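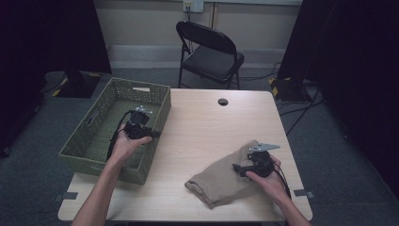
*A green basket and a beige cloth on the table.*

I've been baking rolls for our Gelbridge newsletter crowd since September, and I finally have a dough I trust! It's 7 cups of flour, makes almost 30 rolls, and it forgives you if you wander off to answer the phone (I always do).

My old recipe came off a Zetia flour bag and was far too sweet -- I cut the sugar in half and liked it much better.

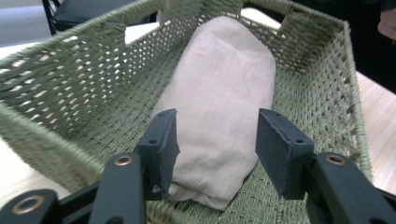
## Getting them soft

Brush the tops with milk and bake for 23 minutes on the middle rack. Mine go in at 9 in the morning. 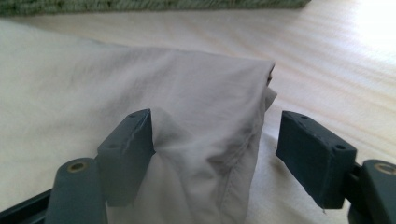 Can I make the dough the night before?

Put it in the fridge right after kneading, covered, and give it an hour on the counter before you shape it.

I did a batch that way for the Saltela potluck and they came out a bit chewier
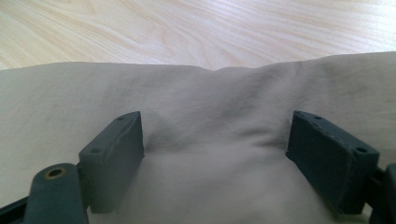

than the same-day ones, but I liked them that way -- especially with soup. Next month I'm trying rye.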